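Shared login for the local papers, anyone tried it?

mudflat_reader
Posted Saturday, 9:40 am

The Dimberg paper is pushing a "regional pass" now. One login, one monthly charge, and you supposedly get into the Imier weekly and the Wisent business site too. The pitch says 12 titles. I counted the ones I'd ever open and stopped at two. Is this worth anything or is it a way to raise the price without saying so?

oldpressman
Posted Saturday, 10:15 am

It's a price hike with a bow on it. My renewal went up 25 percent the same month the pass showed up. I called and they said the pass was "included." I didn't ask for it.

tansy81
Posted Saturday, 10:52 am

I have it and I don't mind it. I work in one county and live in another, so I was paying for two subscriptions anyway. Now it's one bill. The login drops me every few days on the Imier site, but it does let me back in.

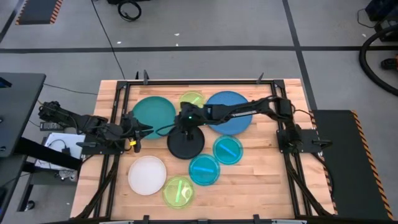 What I'd like to know is how they split the money. If I read mostly Imier stories but signed up through Dimberg, who gets paid?

oldpressman
Posted Saturday, 11:20 am

Whoever holds your credit card number, I'd bet.

T. Wubshet
Posted Saturday, 12:05 pm

Not quite. I freelance for two of the papers. The home paper keeps the larger share and the rest gets divided by page views. Ayele runs the login system and takes a cut first. I haven't seen the contract, so take that for what it's worth.

mudflat_reader
Posted Saturday, 12:31 pm

So Ayele also knows every story I open at every paper in the group. Did anybody read the privacy page? I got through 5 screens of it and still couldn't tell who keeps the reading history.

tansy81
Posted Saturday, 12:48 pm

Every site you visit does that already. I'd rather it went to a small outfit that helps pay for a county reporter.

oldpressman
Posted Saturday, 1:10 pm

Show me the reporter first. Council meetings in my town haven't been covered since spring.

T. Wubshet
Posted Saturday, 1:34 pm

Fair complaint. mudflat, you can ask for the Dimberg-only rate by phone. It isn't on the website, but a neighbor of mine got it last month.

mudflat_reader
Posted Saturday, 1:41 pm

Thanks, I'll call Monday.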